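How to clean greasy kitchen cupboard doors

Cooking fat settles on cupboard doors a little at a time, and the ones near the hob get the worst of it. Left alone, it holds dust and turns sticky. Allow an afternoon for a full kitchen.

Take down anything hanging from the handles and wipe off loose dust with a dry cloth. Fill a bowl with warm water and add a squirt of washing-up liquid. Wring the cloth out well before it touches the door, as water that gets into the joints can swell the wood.

Start with the wall cupboards and work down. Wipe each door from top to bottom, then go round the handle, where most of the dirt collects. Rinse with a second cloth and clean water, and dry straight away.
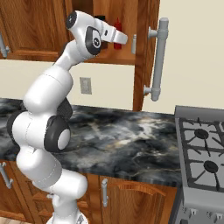

What if the grease won't shift with washing-up liquid?

Mix bicarbonate of soda with a little water to make a soft paste. Leave it on the mark for 5 minutes, rub gently with a damp cloth and rinse. Try it inside a door first, as it can dull a gloss finish.

For grooves and beading, use an old toothbrush. Don't use scouring pads or bleach on painted doors. We have used Fondlow wood soap on oiled oak and it left no film.

Let the doors stand open for an hour before you put things back.

Last updated January 2022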